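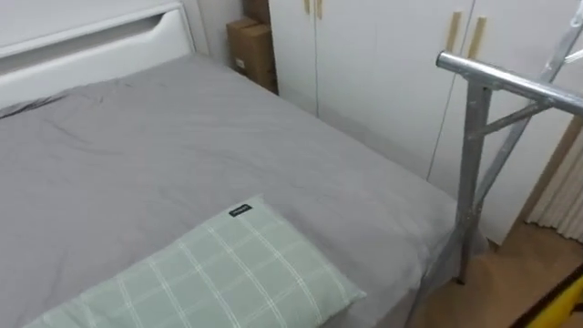
Workshop notebook, February

Natural dye trials, second round. Started 7.30 in the morning while the shed was still cool, and so glad I did, the burners had it like a sauna by lunch.

The aim is a soft grey-green on cotton that survives a normal wash. Last round went a lovely colour in the pot and came out of the machine looking like weak tea. This time I scoured everything properly: long simmer with washing soda, two rinses, and the water that came off the "clean" cotton was the colour of beer! No wonder the dye wouldn't grab.

Dye stuff: eucalyptus leaf from the Tundum block, 700 g, chopped and soaked overnight in the big enamel pot. Mostly older leaves off the fallen branch. Smells incredible. Strained it through the old curtain (the fine sieve clogs in seconds, don't bother).

Mordant: alum on all the swatches, after a tannin bath. Then a dip in iron water at the end for half of them. I used 200 g of dry cotton per pot so the numbers are easy to compare with the Montes batch.

Results so far:

Swatch A, no iron. Warm tan, a bit pinkish on the fold. Pretty, wrong colour.
Swatch B, short iron dip. YES. Grey with green in it, exactly the dusty gum leaf thing I've been chasing. Went a shade lighter as it dried.
Swatch C, long iron dip. Nearly charcoal, and the cloth feels harsh. Too much.
Swatch D, same as B but using rainwater from the tank. Cleaner green than B. Tap water here must be doing something. Need to try this again before I get carried away.

Temperature matters more than I thought. The pot I held at 49 degrees gave a paler but much more even colour than the one that got away from me and boiled. The boiled one has a tide mark right across it where the cloth floated up. Weigh it down with the flat stone next time, and stir, even when the radio is good.

Pegged everything in the shade. Swatch B gets cut in two tomorrow, one half for washing and the other taped in the north window under a strip of card for the light test. Twelve washes, same cycle, then compare. The Brokodo yarn can wait until I know the iron isn't weakening the fibre.

To whoever uses the pots next: the one with the chipped handle is IRON ONLY now. I've painted a black dot on the lid. Please don't put a yellow bath in it, you'll get mud.

Still to do
- order more alum, we're down to the bottom of the Medik tub
- pH strips, the old ones have gone pink in the packet
- try bark by itself
- rinse the curtain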